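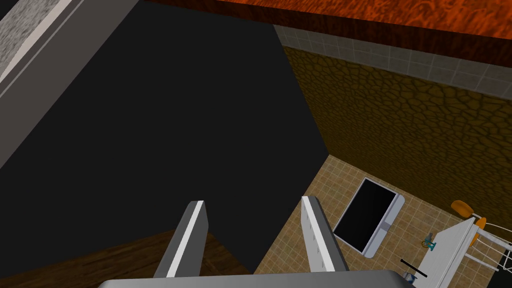
Maximiliano Farías wrote to us in April that a bus which is always six minutes late is easier to live with than one that is late only sometimes, and that any study of Route 9 ought to begin there. His letter arrived after our first plan had been approved. We revised the plan in response, and the present report is concerned mainly with how evenly the buses ran, with average delay as a secondary matter.

Background

Route 9 connects Talness with Pendley by way of the old mill road and Henríquez Street. It carries around 3,000 passengers a month, most of them students, hospital staff and older residents traveling to the Pendley shops. The service is run by Flaltel under contract to the county. The printed timetable was last changed before the Henríquez Street bridge was narrowed to a single lane, and the running times between stops have not been adjusted.

Complaints about the route had come up several times in the school paper. They were difficult to act on. Some riders said that the bus did not come at all, others that it came early, and a few said they had no trouble with it. Our purpose was to find out which of these accounts the records would support.

Method

The group observed departures at two stops: Talness Library, which is near the start of the route, and Henríquez Street North, which comes directly after the bridge. Observers worked in pairs. One watched the road and called out the time at which the bus pulled away, and the other wrote it down along with the scheduled time. Clocks were set against the same phone at the beginning of each shift.

The plan covered 290 scheduled departures. Usable entries were obtained for 277 of these. The missing entries were caused by gaps between shifts, by one log sheet left out in the rain, and by an early morning on which both members of a pair had been given the wrong stop. They have been left out of the results entirely and are not treated as missed buses.

A departure was treated as on time if it took place no more than one minute before and no more than four minutes after the time in the timetable. This is a stricter rule than the one in the county contract, which allows five minutes. We kept our rule after some discussion, as many riders change at Pendley for the rail station and the connection there is short.

We also left a short comment form at the library desk. It asked riders how early they usually arrived at the stop and whether they had changed their habits during the past year. The answers were used only to help interpret the log sheets. Riders who pick up a form at a library are not a fair sample of all riders.

Results

At Talness Library, most departures met our rule. Late departures were concentrated in the afternoon, between the end of the school day and early evening, and were usually late by a small amount. The midday service was the most dependable part of the timetable.

At Henríquez Street North the picture was less even. Morning buses toward Pendley were often held at the bridge while traffic came through from the other side. When the wait was short, the bus made up the time on the downhill stretch and arrived close to schedule. When it was long, the bus behind sometimes caught up, and the two then left the stop nearly together. Riders who had arrived between them had a long wait followed by a choice of two buses.

Early departures were fewer than late ones, but they deserve separate attention. Nearly all occurred in the evening at Henríquez Street North, where traffic is light and the timetable still allows for daytime conditions. A rider who reaches the stop at the printed time and finds the bus gone must wait for the following one, and in the evening the gap is at its widest. Several comment forms mentioned this. One rider wrote: "I would take late over early any night of the week."

We found no scheduled departure, among those observed, at which no bus came. It is possible that some of the buses reported to the school paper as missing had left early.

Discussion

The pattern agrees with the point made in Mr. Farías's letter. Riders at the library stop described arriving a few minutes ahead and seemed content to do so. Riders at Henríquez Street North gave a much wider range of answers, and some said they now arrived so far ahead that walking to Pendley would take nearly as long.

The two stops differ in more than their position. The library has a shelter and a bench, while Henríquez Street North has a pole and a narrow sidewalk. Waiting may feel longer there for that reason alone, and our forms were not designed to separate the two effects.

The observation period was also short. It included no school vacation and only one spell of heavy rain, and it did not include the Pendley street fair, when the route is usually diverted. We did not ride the buses, so we can say nothing about crowding or about delays that were made up between the stops.

Recommendations

The group recommends that drivers be asked to hold at Henríquez Street North until the printed time during the evening. This would need no new timetable and no additional vehicles.

We further recommend that the morning running time over the bridge be reviewed before the next timetable is printed - ideally with a second set of observations made from the Pendley side, which we were unable to cover.

A copy of the log sheets, with observers' initials removed, has been placed in the school library and may be consulted on request at the front desk.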